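How to Fold Soft White Things So They Stay Folded

Padded white fabric has two states: neatly folded, and everywhere. Anything plush, from cloth slippers to quilted pouches, will spring open the moment you turn your back. The method below is the one we use at Tevley, and it has survived a move to Rostutbridge and one very opinionated linen closet.

You will need a flat surface, a shallow bin (ours is a Fodor, 31 inches long, bought in a weak moment) and roughly 30 minutes for a full load. Wash your hands first. White fabric remembers lunch.

1. Sort by thickness
Put the thick padded pieces in one pile and the thin ones in another. Mixing them gives you a stack that leans, then a stack on the floor.

2. Shake and flatten
Give each piece one good shake, then press it from the middle outward with your palm. Skip the iron. It flattens the padding for good, and you will own a very expensive napkin.

3. Fold the sides in
Bring the left side in, then the right, and stop before they overlap. Bulky cloth folded over bulky cloth makes a lump with ambitions.

4. Stand it up
Turn the piece on end with the rounded part at the top. Pinch it low on both sides and let the rim arch over by itself. A few wrinkles down one side are fine. 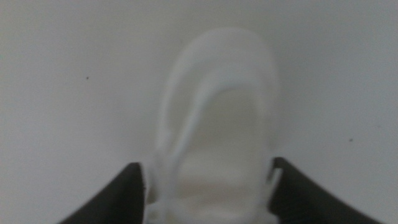 5. File it in the bin
Line the pieces up in one row, rims facing up, and leave 2 fingers of space at the end. Fill that gap and the Jerik lid won't close, which I have tested more often than I'd like.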